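Qui sommes-nous

Landry, traduction et relecture. Une petite boîte, deux bureaux, beaucoup de dictionnaires. On traduit surtout des notices, des contrats, des catalogues de musée quand on a de la chance. Anglais, allemand, néerlandais vers le français. Le portugais depuis décembre, à petite dose.

Au départ Karine Ross toute seule, une table de cuisine et un premier client, Nirnov, qui voulait son catalogue de graines pour le lendemain matin. Livré à l'heure. Ils sont toujours là, et toujours pressés.

Aujourd'hui on est 6, dont 2 à mi-temps. Pas de service commercial, c'est le traducteur qui vous répond au téléphone. Si ça sonne dans le vide, réessayez après le déjeuner ou laissez un message, on rappelle.

Comment on travaille
Vous envoyez le texte, on le lit en entier, on fait un prix. Ensuite un traducteur, puis un relecteur, jamais la même personne. Les questions de vocabulaire arrivent groupées dans un seul mail (promis). Glossaire maison fourni avec la livraison, vous le gardez.

Délais : 12 jours pour un catalogue normal, moins si on s'est parlé avant. Commande minimum 900 mots. En dessous, appelez quand même, on verra.

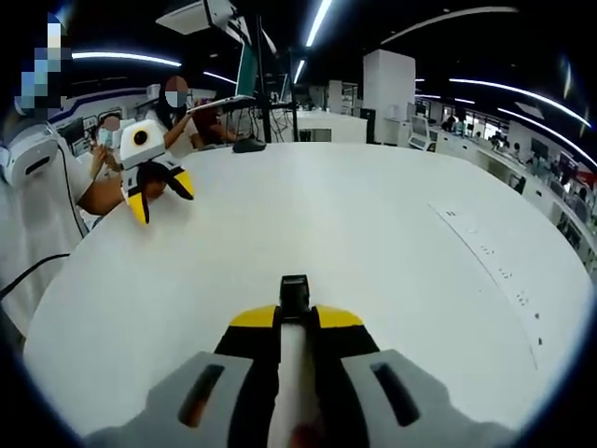
Ce qu'on ne fait pas : le sous-titrage, les traductions assermentées, les romans. Pour l'assermenté on a une liste de confrères, demandez la. Pour les romans, désolés, on en lit c'est tout.

Ils nous confient leur textes : Nirnov, Prunar (notices de jardinage), Zitireo pour la lettre interne en trois langues.

Stages : un par an, dossier complet par mail, avec une page traduite de votre choix. Pas de lettre de motivation svp.

Page mise à jour le 4 juin 2022. Les tarifs sont sur la page Tarifs, la version anglaise du site arrive.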